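Notebook, Pallov bench
November 8, 2018

Left gripper quit again. Same fault as before, which I had written up as fixed, in ink, with an underline. I have gone back and added a question mark.

What happened: folding run on the red pants, program version 38. Both arms come in from the sides, fingers close on the fabric, lift. Right arm did its part. Left arm closed, reported a good grip, lifted, and was holding air. It then carried the air very carefully to the fold position and laid it down. No error, no stop. The log says the fold was a success. If you only read the log we had a great morning.

Pulled the finger position numbers afterward. The "gripped" flag goes up when the motor current passes a threshold, and the left gripper passes it with nothing between the fingers. Something in there is dragging. Eglė's guess is lint in the slide. Mine was the cable pulling on the wrist when the arm turns in, so we each went off to prove the other wrong.
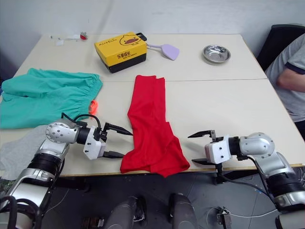

Cable test first, as it needed no tools. Ran the left arm through the approach slowly, closing on nothing at each stop. Current went high at 2 of the stops, both with the wrist turned furthest in. Rerouted the cable with more slack and the high readings went away. I was insufferable until lunch.

After lunch Eglė took the housing off and pulled out a wad of fluff you could have stuffed a mouse with. Mostly red. So the drag was hers and the cable was mine, and either one alone probably would have stayed under the threshold. Put it back together, closed on nothing 50 times, no false grips. Then one false grip on the next go, while I was writing down that there were none.

Threshold is obviously too low as well. It was set for the Urquhart fingers and never touched when we changed over to these. My handwriting on that page, unfortunately.

Safety item, and this one I'm not joking about. While the arm was parked with the "success" message up, I reached in to straighten the pants. The program saw success and started the next cycle with my hand over the table. Right arm moved maybe a hand's width before I hit the stop. Nothing touched me. Ishbel Sutherland has been told and would like it noted that she asked for a confirm step back in the Plenus days. Noted.

Until further notice:
Auto-advance is OFF. Next cycle only starts from the button.
Arms disabled before anyone reaches over the table, including me, including "just for a second."
A grip counts only if current is high AND the fingers stopped short of fully closed.

The last one is a few lines of code and is in version 39, not tested on fabric yet. Thin stuff may be trouble, the waistband is fine but a single layer near the leg might look the same as closed. Eglė will try it on the shorts first.

Still open: where the cable gets its slack from without snagging the elbow. Tape for now. Spare slide is on order.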